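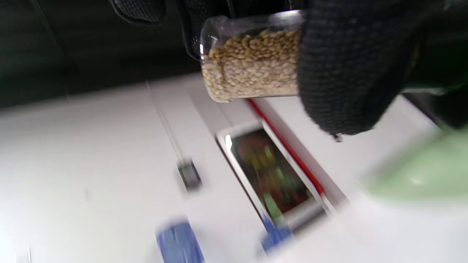 Ticket 2102
Subject: Bread machine stops during second kneading, error E10
Product: Tisora bread machine, bought second-hand
Status: Solved
Opened by: Anel Venter
Handled by: Johannes Cele, Grollbridge Repair Desk

Anel Venter wrote:

Good morning. I have a Tisora bread machine which I bought from a neighbour in Tromdale. It worked well the whole summer. Since the beginning of September it stops in the second kneading, always on the wholemeal programme. The display shows E10 and the machine makes three short beeps. If I unplug it and wait, I can start it again, but then it begins the programme from the start and the dough is kneaded too much.

I have tried already the following:

1. Another socket in the kitchen, without extension cable.
2. Cleaning the shaft under the pan and the hole of the paddle.
3. A new packet of yeast (I know it cannot cause an error code, but I had it in the house).
4. The white bread programme. This one finishes without error.

My recipe is the one from the booklet for the large loaf, but I add seeds and cracked grain. I weighed everything last time and the total in the pan was 1063 grams. The booklet has no page for error codes, the last pages are missing.

Thank you for your help.

Johannes Cele wrote:

Hello Anel, thank you for the clear list, it saves us one round of questions.

E10 on this model means that the motor was turning more slowly than the control board expects. It is a protection. There are three usual causes: the dough is too stiff, the drive belt is slipping, or the bearing in the bottom of the pan is becoming tight.

Please do this test with the machine unplugged and cold:

Take the pan out, hold it upside down and turn the small wing nut under it with your fingers. It should turn freely and without a scratching sound. Then put the empty pan back, without paddle, and run the kneading for two minutes. Please listen if the sound is even.

Please tell me also how much water you use, and if you put the grain in dry or soaked.

Anel Venter wrote:

I did the test. The wing nut turns, but I need some force, and in one position it is harder than in the others. There is no scratching. With the empty pan the motor sounds even to me. My husband says he hears a small squeak but I could not hear it.

Water is as in the booklet. The grain I put in dry, together with the flour. In the summer I soaked it the evening before and poured off the water, but I stopped this when the school started, there is no time in the evening.

Johannes Cele wrote:

That explains part of it, I think. Dry grain takes water from the dough during the first rest. At the first kneading the dough is still soft, so the motor has no difficulty. At the second kneading the same dough is much stiffer, and this is exactly where your machine stops. The white programme has no grain in it, so it passes.

But the tight position of the wing nut is also not normal. I would like to look at both things, one after the other. If we change everything at once we will not know which one it was.

First step: same recipe, same programme, but soak the grain again. If the evening is difficult, you can pour boiling water over it in the morning and leave it for an hour, then let it cool and drain it well. Please do not put it hot into the pan, it will harm the yeast.

After five minutes of kneading, open the lid and look. The dough should be one ball which sticks a little to the bottom. If the ball is hard and knocks against the wall, add water by the spoon and wait a minute between the spoons.

Anel Venter wrote:

I baked on Friday with soaked grain. The programme went to the end, no E10. The bread is good, a bit flat on the top, perhaps I did not drain the grain enough.

The next loaf I made again with soaked grain, but this time the error came back, near the end of the second kneading. So it is better but not solved. The wing nut feels the same as before.

Johannes Cele wrote:

Thank you, this is useful. Then the bearing is the second cause. Dough water gets past the seal with the years, and the grease becomes like glue. It is a known wearing part and you do not need to open the machine for it.

You have two possibilities. A complete pan costs more, but there is no work. The seal and bearing set is cheap, but you need a circlip plier and some patience. Part number for the set is 198, and please check that your pan has two wings under it and not four — the set for four wings looks almost the same and does not fit.

Please do not put oil on the shaft from inside. It goes into the bread, and it helps only for one or two loaves.

Anel Venter wrote:

Two wings, I checked it. I ordered the set and my brother-in-law has the plier. I will write when it is done.

Anel Venter wrote:

The new bearing and seal are in. The old bearing was brown and I could hardly move it with two fingers. The nut turns now very easily. I baked three wholemeal loaves, all with soaked grain, and the error did not come. Before I used the pan I let it stand one hour with water on a kitchen paper — the paper stayed dry.

One more question: can I go back to dry grain now?

Johannes Cele wrote:

You can, but give the dough two or three spoons more water and look at the ball in both kneadings. For cracked grain I would still soak it. For small seeds it makes little difference.

I close the ticket now. If E10 comes back with the new bearing, answer to this message and it opens again, then we look at the belt.

Cause: dough too stiff from dry grain, worn pan bearing
Solution: grain soaked before use, seal and bearing set replaced
Ticket closed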